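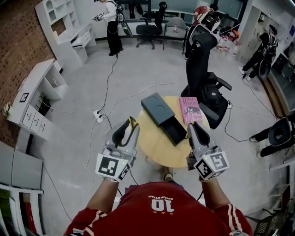
Operator with a pair of hand-held grippers at a round table. Box with drawer partly open, book beside it.

Nadetti station

The Nadetti station is a recording cell for hand-held grippers. One operator, two grippers, a small table, a few household objects. Developed at Skanside and in use there since May; a second version, the Dmytriv layout, differs mostly in how the cables run. Not to be confused with the Stalum bench, a fixed arm with its own frame.

Setup

The table goes in first and should not rock. Grippers are placed on it side by side, pads facing each other, and powered from a floor strip. Indicator light green before anything is picked up. If it stays dark, reseat the cable at the gripper end, then at the strip.

Marker faces are wiped with a dry cloth. No alcohol on the printed faces, it lifts the black. A face with a scratch across a corner is replaced whole, not touched up with pen (this was tried). After any change to a marker the gripper is recalibrated: jaws fully open, fully closed, 6 times, then a slow turn so that every face is seen. A run takes 39 seconds if the operator doesn't rush. Both grippers are done seperately, even when only one was changed.

Objects come last. Drawer boxes are popular since they need one hand to steady and one to pull. Books are harder, thin edge, slippery cover. 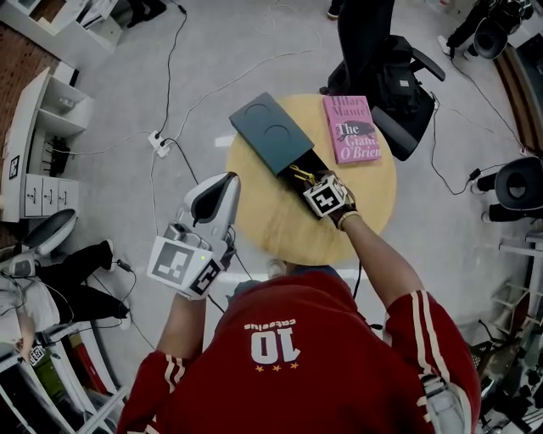 Leen Harb has objected to the order above, holding that objects should be on the table before calibration, so the operator settles into the reach they will really use. By that account most bad runs at Skanside came from operators shifting their feet afterward. The station manual, revised 11/12/2019, kept the old order but added a line about standing position.

Maintenance

Daily: pads, cables, screws on the marker mounts. Pads pick up carpet lint and lose grip on card and paper. Tape pulls the lint off, water does not. Cables are checked by hand along their whole length, slowly, with a stop at each bend. The usual break is just behind the plug.

Weekly: backlash. Close the jaws on a strip of paper and pull. If it slides out on one side only, the pad is seated crooked.

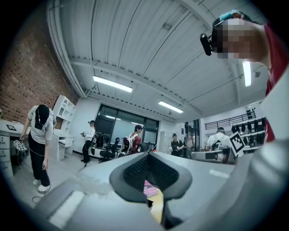
Pads are swapped after 42 hours of use or at the first tear, whichever comes sooner. Old pad peels off from the wide end. Clean the seat, press the new one down from the middle outward, leave the jaws open overnight. Closing them early leaves a ridge, and the ridge shows up later as a gripper that reads closed when it isnt.

Repair

Anything past pads and cables means opening the housing. Aparecida Rangel's notes are still the main source for this. Screws out in a cross pattern, shell lifted straight up, ribbon unlatched before the halves are parted. Most torn ribbons date from skipping that last one. Recalibrate on closing.

See also: Stalum bench; Dmytriv layout; Marker printing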